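Rilora Reader Services
Ticket 520: Foreign policy briefing archive, missing and misordered entries
Opened by: Drahomíra Havlíček, Ondrejka Institute
Status: Resolved
Opened: Jul 21, 2022

Summary of request
The subscriber reports that the sanctions and treaty timeline in the Buvo archive omits several Senate votes and lists two ceasefire statements in the wrong order.

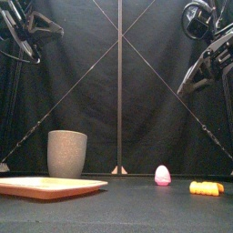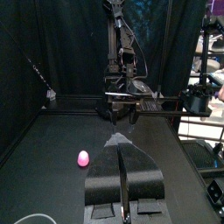
Details provided by subscriber
The timeline was opened from the Institute's reading room account. Entries before the year 2000 displayed correctly. For later years, 14 roll call votes on arms sales did not appear under either chamber, although a keyword search returned them. Ms. Havlíček also noted that a foreign ministry statement was placed ahead of the announcement it was answering, so that the reply read as the opening move. She asked that this be treated as urgent, as the Institute is preparing testimony on war powers and intends to cite the timeline.

Log

Entry 1. Request received and assigned to the Archive Desk. Account permissions reviewed. No restriction found.

Entry 2. Fault reproduced on a staff account. The missing votes carry the label "joint resolution," and the timeline filter recognizes only "resolution." The records themselves are complete.

Entry 3. Filter corrected. All 14 votes now display under the proper chamber. Subscriber asked to clear saved pages and sign in again.

Entry 4. Subscriber confirms the votes are visible. The ceasefire statements remain out of order.

Entry 5. Referred to Vusar, which supplies the dates for foreign ministry material. Vusar confirms that both statements were stamped in local time and that no conversion was made to Washington time. A further 23 statements from the same source are affected.

Entry 6. Corrected dates loaded. The two statements named in the request were checked against the published texts and now appear in sequence. A correction notice has been attached to each of the other affected records.

Note to subscriber
Printed copies of the timeline made before this correction should not be cited. The wording of the statements was not altered. Questions about how a vote is classified should be sent to the Archive Desk under a new ticket.

Ticket closed with the subscriber's agreement.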